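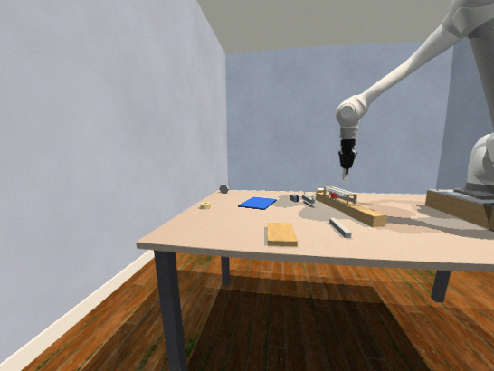

インクルルーム「Morunura(モルヌラ)」
卓上ベルト織り機/シャトル1本、ヒドル用の糸つき

ひもが好きです。リボンも、靴ひもも、引っ越しの荷物を縛っていたビニールひもでさえ、きれいに巻いてあると捨てられません。そういう人間が手芸道具の店をやっているので、Plindholmの棚は放っておくとひもだらけになります。で、そのひも好きが、とうとうひもを織る道具を作ってもらってしまいました。それがこのMorunuraです。

インクルルームというのは、細長い帯を織るための小さな織り機です。ベルト、カメラのストラップ、バッグの持ち手、本のしおり、犬のリード、ギターのストラップ(これは二回に分けて挫折しました、詳しくは後ほど)。布は織れません。マフラーも織れません。いえ、細いマフラーなら織れなくはないけれど、それはもう長いしおりです。布を織りたい方は別の織り機を見てくださいね。うちにも何台かあります。

わたしが初めてベルト織りをしたのは、知り合いの工房の一角で、段ボールと割り箸で作った間に合わせの道具でした。糸はゆるむし、箸は飛ぶし、ひどいものだったんですが、それでも模様が一段ずつ出てくるのが楽しくて、帰りの電車で次の色を考えていたんですよ。ああ、ちゃんとした道具でやったらどんなにいいだろうって。その後、海外製のものを買い、中古を買い、もう一台買い、どれも少しずつ不満がありました。大きすぎて食卓に置くとごはんが食べられない。ペグが抜ける。張りを調節するねじが、織っている手にちょうど当たる。この「ちょうど当たる」が本当に嫌で、しばらく絆創膏を貼って織っていました。

そんな愚痴を、木工をしているKwame Agbenyegaさんに聞いてもらったのが始まりです。クワメさんはもともと椅子を作る人で、織り機なんて触ったこともなかったのに、話を聞きながら紙の裏に線を引きはじめて、「この棒は何のためにあるの」「じゃあこっちの棒は」と全部の棒について質問してきました。わたし、答えられない棒がありました。使っていたのに! その棒は試作の途中でなくなりました。なくても織れました。

大きさのこと

全長は68センチです。食卓の端に置いて、隣でだれかがお茶を飲めるくらい。わたしは膝にのせて、反対側を机のふちに立てかけて織ることが多いです。ソファでもいけますが、やわらかいソファだと織り機がだんだん傾いてきて、気がつくと自分も一緒に傾いています。

ペグ(糸を掛ける横棒のことです)は13本。全部に掛ければいちばん長い帯になって、いくつか飛ばせば短い帯になります。しおりを織るのに全部のペグに糸を渡す必要はないので、最初はぜひ短いコースで。掛け方の図は説明書に三種類のせました。短い、ふつう、長い、です。もっとかっこいい名前をつけようとしたんですが、結局これがいちばん間違えませんでした。

ペグは片側だけで支える形です。両側から挟むタイプに比べると、糸を掛けるときに横からひょいと入れられて、とても早い。そのかわり根元の作りが甘いと糸の張りに負けて内側に倒れてきます。クワメさんがいちばん時間をかけたのはここで、穴の深さを何度も変えて、最後は椅子の脚の継ぎ方に近いやり方に落ち着いたそうです。わたしは聞いても半分くらいしかわかりませんでした。ただ、綿のたこ糸をぎちぎちに張って一週間ほったらかしにしたあとも、ちゃんと織れました。まねはしないでくださいね、糸のほうがかわいそうです。

張りの調節

織っていると糸はだんだんきつくなります。縦糸が横糸をくぐるぶん、少しずつ長さを食われていくからです。そこでテンションペグという、動かせる棒を少しずつゆるめていきます。Morunuraではこの棒を外側のつまみで締める形にしました。つまみは織り手から見て奥側。手に当たりません。ここは声を大にして言いたい。手に当たりません!

つまみは大きめで、指に力が入りにくい日でも回しやすいと思います。ただし左利きの方は、本体の向きを前後逆に置いたほうがつまみに届きやすいかもしれません。左利きのお客さまに試してもらったら、最初から何も言わずに逆に置いて織りはじめて、わたしのほうが「あ、そうか」となりました。説明書の図は右利き用で描いてしまったので、鏡に映した図を最後のページに足してあります。

織り方をざっくり

細かいところは説明書に書きましたが、どんな作業なのか知ってから買いたいですよね。わたしは説明を読まずに買って後悔するほうの人間なので、ここに書いておきます。

まず縦糸を掛けます。手前のペグから始めて、道順どおりにぐるっと一周。一本目はそのまま上を通し、二本目はヒドルという糸の輪っかに通します。三本目はそのまま、四本目は輪っか。この繰り返しです。色を替えたいところで糸を切って、次の色を手前で結びます。

ここでよく起きるのが、輪っかに通し忘れることです。テレビを見ながらやると必ず忘れます。わたしはラジオでも忘れます。途中で気づいたら、間違えたところまで戻ってください。あとからごまかす方法もあるにはあるんですが、ごまかした帯はそこを見るたびに思い出すので……。

掛け終わったら、輪っかに通していない糸を手で下に押します。すると糸と糸のあいだに隙間ができます。そこに横糸を巻いたシャトルを通す。次は同じ糸を上に持ち上げる。また隙間ができる。また通す。下、上、下、上。これだけです。覚えることはこれだけなのに、帯のふちをまっすぐにするのは案外むずかしくて、最初のひと巻き分くらいはたいてい、くねくねします。くねくねしたところも捨てないでください。あとで見ると味があります。少なくともわたしの母はそう言ってくれました。

ふちがくねくねする原因は、ほとんどが横糸の引き加減です。毎回同じ強さで引く、と言うのは簡単なんですけど。コツがあるとすれば、横糸をいっぺんに引ききらないで小さな輪を残しておいて、次の段を開いてから最後のぶんを引くこと。これを覚えてから、わたしのふちは急に大人になりました。

シャトルについて

付属のシャトルはDradard(ドラダード)という名前で、単品でも販売しています。片方のふちが薄くなっていて、横糸を通したあとそのまま打ち込みに使えます。つまり別に打ち込み用のへらを持たなくていい。持ち替えないって、こんなに楽なのかと思いました。

薄いといっても刃物ではないので指は切れません。でもお子さんが振り回すとけっこう痛いです。うちに遊びに来た甥が剣にしていました。何度言っても剣になるので、シャトルを二本買う方の気持ちがわかりました。

糸は巻きすぎないでください。ぱんぱんに巻いたシャトルは隙間を通らなくて、無理に押し込むと縦糸が毛羽立ちます。足りなくなったら巻き足せばいいんです。つなぎ目は、新しい糸と古い糸を何段か一緒に通して重ねておけば、表からはまず見えません。

糸は何を使えばいい?

いちばん多くいただく質問です。わたしの答えはいつも同じで、最初は綿、つるっとした、伸びないもの。毛糸は伸びるし毛羽が隣とくっついて、上下の切り替えのたびにばりばりはがすことになります。毛糸のベルトもあたたかくていいんですが、三本目くらいのお楽しみにとっておきましょう。

店ではUniyal(ウニヤル)の綿糸をおすすめしています。400グラムのコーン巻きで、色がとにかくいい。とくに芥子色と、ちょっとくすんだ緑。この二色を交互に掛けるだけで横縞がぴしっと出て、ものすごく上手な人が織ったみたいに見えます。コーンひとつでしおりなら山ほど織れるので、使いきるころには親戚じゅうがしおりを持っていることになるでしょう。少しだけほしい方のために、小巻きの詰め合わせもあります。色はこちらで選びますが、芥子色は必ず入れます(わたしの趣味です)。

麻糸も使えます。しゃりっとした硬い帯になって、バッグの持ち手にはむしろこちら。霧吹きでほんの少し湿らせながら織ると落ち着きます。湿らせすぎると木のほうに水がいくので、そこだけ気をつけてください。

刺繍糸でもできますよ、ときどき聞かれますが、できます。ただ、束をほぐして掛けているうちに日が暮れます。細い糸できれいな模様を出したい方には最高の贅沢だと思います。

ギターストラップの話

後ほどと書いたので書きます。去年、友人の誕生日にギターのストラップを織ろうとしました。まず長さが足りなくて挫折。これは完全にわたしの計算違いで、ストラップというものは思っているよりずっと長いんです。さらに織り縮みがあります。縦糸を掛けた長さがそのまま帯になるわけではなくて、縮むし、最後のほうは隙間が開かなくなって織り残しが出ます。わかっていたはずなのに、短いコースで掛けてしまいました。

二回目は長いコースで掛けて、今度は幅を欲張りすぎました。縦糸が多いと、押し下げるときに糸どうしがこすれて開きが悪くなります。途中で嫌になって半年くらい棚の上です。三回目、幅を控えめにして、両端に革のパーツを足すことにしたら、するするとできました。友人はとても喜んでくれて、いまはウクレレにつけています。ギターは売ったそうです。

そんなわけで、長いものを織るときは、ほしい長さよりかなり余裕をもって計算してください。説明書には計算のしかたと、書き込める表をつけました。計算が苦手でも埋めれば出るようにしてあります。

届いたらすること

本体は組み立てた状態で届きます。ねじを回すのは調節用のつまみだけ。箱から出したら、ペグの表面を指でなでてみてください。やすりがけは丁寧にしてもらっていますが、木なので、季節によってちょっとざらつくことがあります。引っかかるところがあれば、同梱の細かい紙やすりで軽くなでるだけで消えます。ごしごしやらなくて大丈夫です。

ヒドル用の糸は輪にする前の長いままで入っています。自分で切って結んでもらうことになります。ここ、面倒だと思いますよね。わたしも結んで売ることを考えました。でも輪の長さが揃っていないと隙間がきれいに開かないのと、結び目の好みが人によって違うのとで、台紙に巻いて結ぶ方式にしました。台紙も入っています。お茶を一杯飲むあいだに終わるかというと、終わりません。お茶とおやつくらいです。一度作れば何年も使えます。

使わない日は縦糸をゆるめておいてください。張ったまま何週間も置くと、糸にも木にもよくないです。直射日光とエアコンの風が当たる場所もできれば避けて。壁に掛けるための穴を本体の端に開けてあるので、フックに引っかけておくのが場所もとらなくておすすめです。掛けてあると「あれ何?」と聞かれます。話が長くなります。

よく聞かれること

子どもでも使えますか。
使えます。小学校の中学年くらいなら、縦糸掛けを大人が手伝えばあとは一人で織れる子が多いです。もっと小さい子は大人の膝の上で、シャトルを通す係。うちの甥は剣の係でした。

文字は織れますか。
拾い織りという方法で織れます。ただ、いきなり自分の名前はやめておいたほうがいいです。まずは点々の模様から。方眼紙に描いて、一段ずつ塗りつぶしながら進めると迷子になりません。

音はしますか。
とん、とん、と打ち込む音が少し。夜中に織っても隣の部屋の家族は起きませんでした。つまみを締めるときに木がきゅっと鳴くことがあります。壊れる音ではないので安心してください。

飛行機に持って乗れますか。
これは航空会社に聞いてください。わたしは列車でしか運んだことがありません。窓側の席だと、壁と膝のあいだにちょうど立ちました。

ペグが折れたら?
一本から交換できます。折れたペグの位置を教えてください。説明書の図に番号がふってあるので、その番号だけメールでどうぞ。

お届けと在庫

平日の13時までのご注文は、その日のうちに発送しています。火曜日はお店ごとお休みなので、発送もメールのお返事も水曜日になります。ごめんなさい、火曜日はわたしが織る日なんです。

本体はクワメさんが一台ずつ作っているので、まとめてたくさんは入ってきません。品切れのときは「入荷のお知らせ」のボタンを押しておいていただければ、入った日の夕方にご連絡します。次の入荷は3月の予定です。木の色はそのときどきで少し違います。濃いめがいい、明るめがいい、というご希望は備考欄に書いてください。選べるぶんがあれば選びます。

織り縮みの計算で困った方、縦糸の道順がどうしてもわからなくなった方は、織り機の写真を真横から撮って送ってください。どのペグを飛ばしているか、横からだとよく見えます。お店に持ってきてくださるのも歓迎です。糸を掛けたままで大丈夫ですよ。奥の机が空いていたら、そのまま一緒に直しましょう。

セット内容
Morunura本体(組み立て済み)
シャトルDradard 1本
ヒドル用の糸と台紙
細かい紙やすり
説明書(左利き用の図つき)

※糸のコーンと小巻きの詰め合わせは別売りです。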